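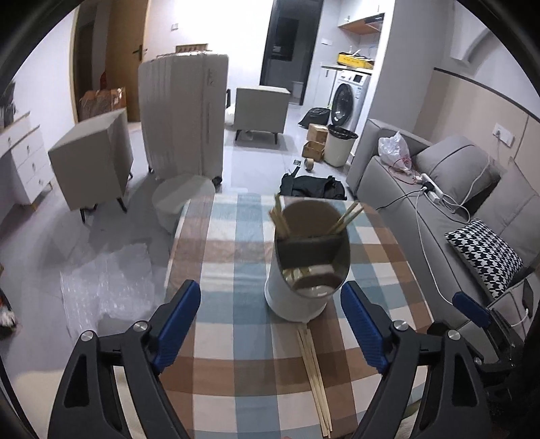 Chopsticks and their holder on a checked tablecloth.

New in the Citholm catalogue: stainless hose clamps

Oct 14, 2025

We've been wanting to tell you about this one for months! The Grustach range of stainless worm-drive hose clamps is now on our shelves at Citholm, in 18 sizes, and we could hardly be more pleased with how they've come out. Many of you have asked for a clamp that can be done up and undone several times without the screw going stiff, and we think these will suit you very well.

The band is rolled at the edges, so it won't bite into soft hose when you tighten it down (if you use silicone or thin-wall rubber you'll know exactly why we're excited about that). The screw has a hex head with a slot across it - a nut driver is best, but a flat screwdriver will do when you're lying under a pump with only one hand free.

Boxes come in 50s for the larger sizes and 100s for the smaller ones. Mixed boxes are possible too, as long as the total comes to a full hundred. Please quote part number 1591 when you ask for a mixed box, and add the sizes you want in the notes, otherwise the order desk will send you the standard assortment.

The older Yip clamps with the zinc-plated screw will stay in the catalogue until the stock runs out. We won't be making more of them. If you have a drawing that calls for the Yip part, send it over and we'll tell you which Grustach size takes its place. In most cases the band width is the same, but the two smallest sizes are slightly narrower, so do check those before you swap.

We'll also have the whole range with us at the Kandska trade days in November, along with the new T-bolt clamps for heavier hose, which are still being tested and don't have a price yet. Come and try them on the bench! There'll be plenty of hose to practise on, and you can take a couple of samples home with you.

Sample packs can be ordered now from the usual order form, one per customer, and postage is on us until the end of November.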